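Section 2: Installing the Update and Checking That It Took

Read this section before you press Update. The launcher's own pop-up says the process is automatic and takes a moment. On a fast connection with an empty mod folder, maybe. Everyone else should follow the steps.

This section covers the PC version of Wirnska, started through the Flolter launcher. The console versions update through their own stores and have no settings worth discussing here.

Before you start

You need 10 GB of free space on the drive where the game is installed. The store page asks for less, but that figure covers the download alone. The launcher unpacks the new files next to the old ones and deletes the old ones last, and if it runs out of room halfway it reports "Connection error." Your connection is probably fine. Check the drive first.

Back up your saves by hand. Cloud sync exists, and it will tell you it is up to date, but it compares time stamps and never looks at what is in the file. A damaged save with a newer time stamp wins.

1. Close the game and wait until the Flolter icon stops spinning.
2. Open the launcher, go to Library, right-click Wirnska and choose Open Save Folder.
3. Copy the whole folder named Profiles to another drive. Copying single slots does not work, as the character index is stored separately.
4. In the launcher, turn Cloud Sync off. Leave it off until you reach the end of this section.

CAUTION: Do not use the Repair Profile button as a backup method. In spite of its name it rewrites the profile from the last cloud copy and asks for no confirmation.

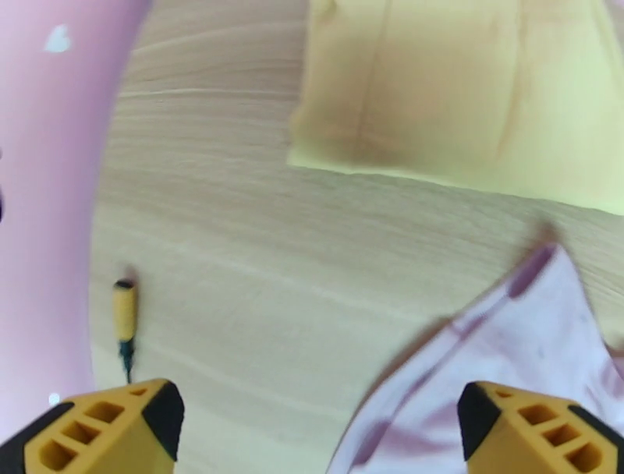 Mods come next. If you have never installed one, skip to Installing the update.

5. Move everything out of the Mods folder. The Disable All switch hides mods from the menu, but the game still loads their texture files at startup.
6. If you use the Raro interface pack, delete the file raro_layout.cfg as well. It sits in the main game folder, where the pack's uninstaller doesn't look.
7. Start the game once without mods, load any save, and quit from the main menu.

Installing the update

8. In the launcher, choose Updates, then Download Only. Avoid Download and Play. It starts the game as soon as the core files are in place, while the language and audio packs are still arriving.
9. When the bar reaches the end, wait. The launcher says "Ready" before it has finished unpacking. Watch the disk activity in your system's task manager and carry on when it settles.
10. Choose Verify Files. Let it run twice. The first pass replaces bad files and the second one checks the replacements, though the launcher describes both as a "quick scan."
11. Restart the computer.

Note: If the download stalls, change the region under Settings, Network. The Automatic setting is supposed to choose the closest server. In my tests it chose the same one every time, whatever the load.

Checking that it took

The version number on the title screen is not proof of anything. It is read from a small text file that gets replaced early in the process, so a half-finished update shows the new number too.

12. Load a save and travel to the harbor at Melis. The ferry board there was added in this update. If the board is missing, go back to step 10.
13. Open the Quartermaster's stock. The Storm Lantern should cost 900 coins. If it still costs 1000, the old item tables are loading, and the usual culprit is a leftover mod file.
14. Open Options, Graphics, and look at every line. The update resets shadow quality and the frame limit to their defaults. The patch notes say your settings are kept.

About the promised performance gain

The notes for this update mention "significantly smoother play" and give no numbers. Elisa Barbieri, who checked these steps on her own machine, saw shorter loading screens and no change in frame rate. I saw the same. Please don't buy or return hardware on the strength of that line in the notes.

Putting your mods back

15. Return them one at a time, starting the game after each. It's slow, and the community tool that claims to test them all at once only compares version labels typed in by the mod authors.
16. Reinstall the Raro pack last, from a fresh download. Files dated before June were built for the old menu and will hide the Quit button.
17. Save in a new slot, quit, and load that slot again.
18. Turn Cloud Sync back on. When asked which copy to keep, choose This Computer.

CAUTION: The highlighted choice in that window is Cloud. Pressing Enter out of habit will undo the work above. Keep the Profiles copy from step 3 until you have played a few sessions without trouble.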